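The day the Godach dispenser let go

Ursina here, with a few pictures from our April trouble, when the drinks robot missed its stop and kept pouring.
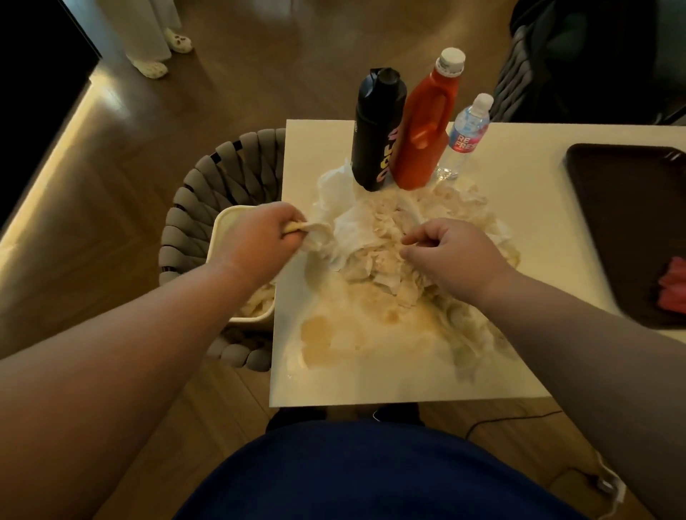 Hubert had the Fluvia pump set to 800 ml, bless him, and the level fault never tripped. I do love paper towels, but that yellowish puddle was a lot to ask of them!

Mopping came first, the log second.
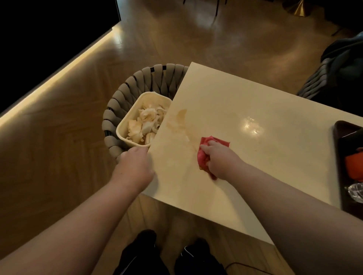
Does it stop by itself now?
It does, after 2 seconds without a level reading.

Mathias swapped the sensor too.

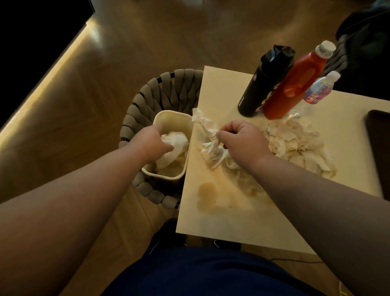

Towels into the cream bin, Godach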